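Betetti Kitchen Cabinets
Robots at our shop: your questions, my answers

I'm Pentti Hyvönen. I run the floor here in Ravville, and since we started bringing arms into the test and packing end of the business I get asked the same things over and over, by customers, by neighbors, by my own sister. So I sat down one evening and typed them all up.

Did anyone lose their job?
No. We had two people leave last year, one to retire and one to go back to school, and we filled both spots. What did change is what people do all day. Door testing used to mean somebody opening and closing a cabinet 600 times with a clicker in the other hand. I did it myself when I started, and I still get a twinge in my shoulder thinking about it!

So what do the robots do now?
The Stero cell does the open and close cycles on doors and drawers. The Wallner arm stacks flat boxes at the packing bench. That's the whole list. Cutting, edging, painting and hanging are all still done by hand or on the same machines we've had forever (the big saw is older than two of the people running it).

Why not the painting?
I looked into it, and the folks in the paint room looked into it harder than I did. We do a lot of short runs in odd colors, and by the time you've set everything up the job would be done. Maybe someday. Our painters also catch dents and bad joints before anything gets sprayed, and I'd hate to give that up.

Who runs them?
The same people who used to do the testing. We sent three of them off for training in December and they came back and taught the rest. You don't need to write code. You do need to know what a door should feel like when it closes, and that's the part they already had down. Anybody who has passed the cell checkout gets a bump in pay, and it stays with you even if you move back to assembly.

Is it safe to work next to one?
The cell has a floor line and a stop button on each side, and everyone gets walked through it before their first shift, office people included. The arm slows down when you step over the line. It makes a little chirp when it does that, and yes, it drove us all crazy for the first month. I asked if we could change the sound. We can't.

What if it breaks something?
Then we fix it, same as when I break something. We've had scratched doors, a bent hinge, and one morning where the packing arm decided every box belonged in the same spot. Nobody gets written up for a fault in the cell. I put that in the handbook because people were scared to report things early on, and I'd much rather hear about it at 7 in the morning than find it on a pallet.

Do you try things out on a computer first?
Yep, and that's been my favorite part. Before a new door goes near the cell we run the whole motion in a simulated kitchen, with counters and small appliances and everyday clutter, the way people really live.
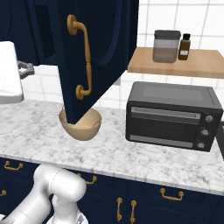

The testers sit in on those runs and they're pretty blunt about them. A door has to get past whatever is parked on the counter, the handle has to be somewhere an arm can reach, and if the swing looks wrong to someone who has hung doors for years, we go back and rework it. I used to make those calls alone at my desk. Now there are usually four of us around the monitor arguing, and the doors are better for it.

Do people like it?
Mostly! A couple of folks miss the quiet of hand testing (you could get through a lot of radio) and one told me flat out he finds babysitting a machine boring, so he's back on assembly and happy there. The packing crew would fight me if I took theirs away.

Can I come see it?
Sure. Call the front office and ask for me. Closed shoes, please, and mornings are best.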